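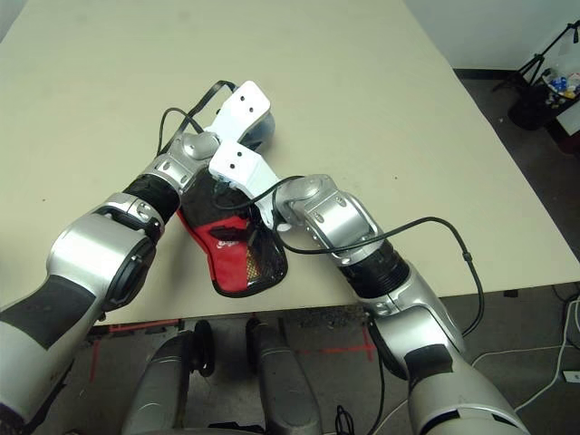
The Sonddale library will open its collection of old death notices to all readers in July, after a winter of sorting and typing. The collection has 653 notices, most of them cut from the Brarkier, the weekly paper which served Sonddale and the farms along Jin Creek until it stopped printing. Families are also invited to add a page of memories to a notice, and the library asks them to write about ordinary things and not only about dates and schools. One object is enough to begin with, even something as simple as the red and black, shoe-like one held over the beige tabletop in the photo. A page can be as short as a few lines, and it may be written by hand.

The notices were kept for many years at the Stevon Funeral Home on Mill Street, in shoe boxes and in two drawers of a metal cabinet. When the funeral home moved to its smaller building last fall, it offered the boxes to the library. Some of the paper was already brown and broke at the folds. Each notice is now in a clear sleeve, with the family name written on the top corner in pencil.

The oldest notices are more than 100 years old and are often only one sentence long. They give the name, the age and the church, and sometimes the hour when the wagon would leave the house. The later ones are much longer. They list the brothers and sisters, the married names, the army service, and who will carry the coffin. The library made an index of all family names, including names before marriage, which were the most difficult part. In seven cases the same person was found under different spellings, and both spellings were kept in the index.

Readers can look at the notices in the back reading room, every afternoon when the library is open, from 1 p.m. until 5 p.m. There is no charge for reading. Copies can be made at the front desk for the usual price. The sleeves must stay in the room, and only pencils are allowed at the table.

A family who finds a mistake in a notice can ask for a correction slip. The slip is placed behind the notice - the old text itself will not be changed. Memory pages are placed there too, after the library has checked that they do not give the home address or telephone number of a living person.

Notices from the last years of the Brarkier are still not complete. The library is looking for cuttings from that time, also single ones kept in a Bible or an album. They can be brought to the front desk in an envelope with the name of the owner on it, and they will be copied and given back the same day.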